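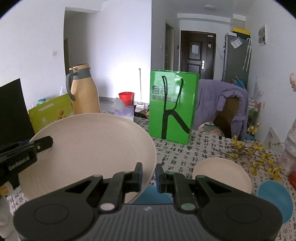
Diary > Health > My Pill Box

March 17, 2020
by the keeper of the Hanlow notebook

I started the new blood pressure tablets this morning, and I want to get it all down while it's fresh. The pharmacy switched me to the Grumex ones, which are small and white and much easier to swallow than the old horse pills (bless them, they did their best for me!). I take 2 a day, one at 8 with my oatmeal and the other at bedtime, and there are 60 in the bottle, so that should carry me through nicely.

The leaflet folds out to the size of a road map. I read every word of it with my glasses on and then my other glasses, and the main thing seems to be standing up slowly and going easy on the grapefruit – a pity, as I had just bought a bag of them. I called the Skirklow pharmacy to ask about my allergy pill and was on hold for over 8 minutes, but the pharmacist was so kind when she picked up that I forgave the music entirely. She says the two are fine together.

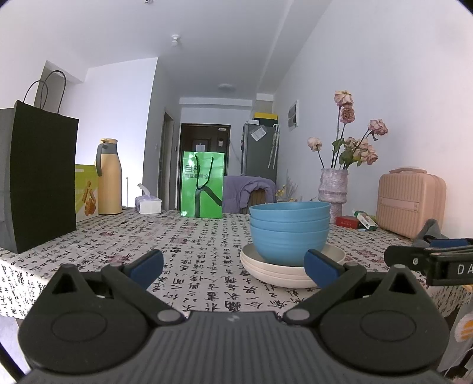 Before bed

Second tablet down. A little lightheaded on the stairs, so I sat on the bottom step a while and had some water. I'll write the morning reading in here tomorrow, before coffee.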